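Unit 4: Paper Cups and Other Lined Paper Packaging
Handout for the packaging and waste course, 2019-03-21

Read this before the seminar. The first half covers how a cup is put together, the second half what happens to it after use.

1. What a paper cup is made of

Paper alone will not hold a drink for long. The fibers soak up water, swell and lose their strength. A cup for hot drinks is usually made of paperboard with a thin plastic lining on the inside, most often polyethylene. Cups for cold drinks may be lined on both sides, as water from the air collects on the outer wall.

The board has to be stiff enough to hold without buckling and soft enough to be rolled at the rim. Long fibers give strength, short fibers give a smooth surface for printing.

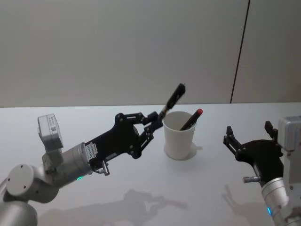 Fig. 1. White paper cup on a tabletop.

2. How it is formed

The side wall starts as a flat, curved blank. The blank is wrapped around a cone-shaped form and the two edges are heated so that the lining melts and seals them. A round base is set in and the lower edge of the wall is folded over it. Last, the top edge is curled outward. The curl makes the mouth of the cup stiffer and gives a lid something to grip.

Most leaks start in one of two places, the side seam or the joint between wall and base. Too little heat leaves a weak seal. Too much heat can scorch the board or thin the lining.

3. Testing in the lab

Each group gets 10 cups from the Vurari batch and 10 from the Plustine batch. Keep the batches apart and mark each cup on the base in pencil.

– Weigh the dry cup and write down the result.
– Fill with colored water and leave to stand for 30 minutes.
– Empty the cup, blot the inside and weigh again.
– Cut along the side seam and look for staining in the board.
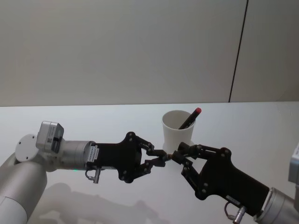 4. After use

The lining is the main problem in recycling. In an ordinary paper mill the board is pulped in water, and the plastic comes off in flakes that must be screened out. Mills that are set up for this can recover good fiber. Many are not, so cups are often sorted out and burned or buried.

Food left in the cup is a second problem – it spoils the paper around it. Separate bins for cups help with both.

For the seminar, read the Kołodziej case (the Durkedum site, February trial). A bin there took in 500 cups before it was emptied. Come ready to say where you would put the bins and who should pay for the collection. The reading is on the course shelf, number 909.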